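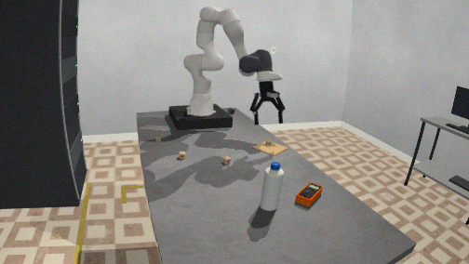
Drellis Cell Working Group
Minutes of the March meeting, held at 4 pm in the Flasau building

1. Minutes of the previous meeting
Agreed as a true record.

2. Gripper maintenance
It was reported that the finger linkages had been cleaned and greased by Trinix under the service contract. The group agreed that this should be repeated after every 40 hours of running. 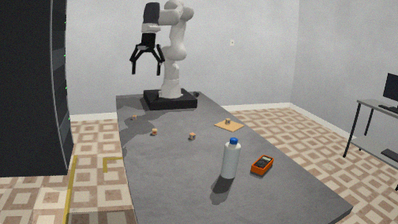
3. Table layout
The layout for the acceptance run was discussed. It was agreed that the cube on the flat square towards the right of the table should be the last one picked, and that the bottle with the blue cap should stay upright in its present place until the run is complete. The multimeter is to be returned to stores afterwards. 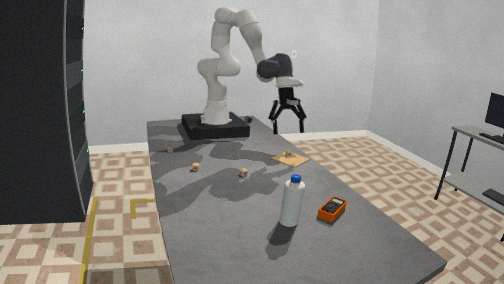

Source: Henríquez, simulation of the Drellis cell

4. Base fixings
The group considered a request to move the arm forward on the table. This was declined – the reach had already been approved. Bolts are to be checked at each service.

5. Next meeting
To be held in April, at the same time.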